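Ticket 486: Wooden number puzzle, pieces do not stay in the tray
Product: Doucette number board, 1 to 10
Shop: Wosura
Opened: Friday, May 13, 2022
Status: waiting for customer

Customer wrote:
Hello. I bought this puzzle in March, order 314. Some pieces sit too tight in the tray and other ones come out when I lift the board. I tried each number in its place two times. Please look at my pictures.

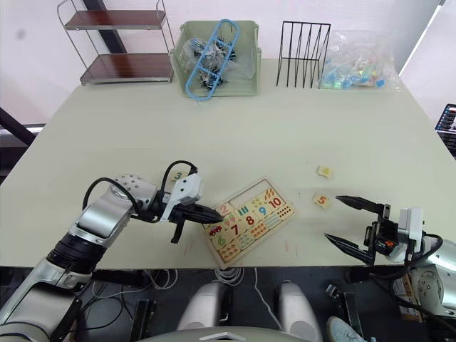 Number 3 and number 5 out of the tray.

Support reply:
Thank you for the clear message. Please check if there is dust or a small splinter in the empty places, and wipe them with a dry cloth. Please do not sand the pieces.

Customer wrote:
I wiped all the places. Number 5 is still too tight. Number 2 goes in, but it falls out again if I turn the board a little.

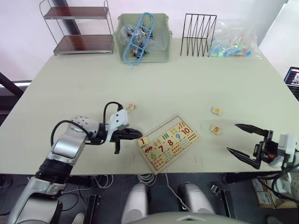 Number 2 and number 5 on the table, number 1 in the board.

Support reply:
We can send a new tray without the pieces. Kindly confirm your address and we will close the ticket after delivery.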